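Grasp score drops when I add more demonstrations?
Senan Quinlan

I train a grasping policy for a multi-fingered hand. With 80 demonstrations it was fine, with 220 it is worse on thin boxes. Has someone seen this result?

Chia-hao Kwok

Yes, we had the same. Our later demonstrations came from a second operator, who held boxes near one end — the policy mixed both habits. We now label each grasp by where it is held, for instance near the end, as with this toothpaste carton.
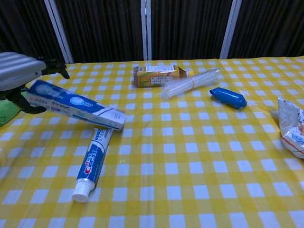 After that we trained again with 6 seeds and the drop was gone. Please check your operators first.

Tarawneh

Maybe learning rate?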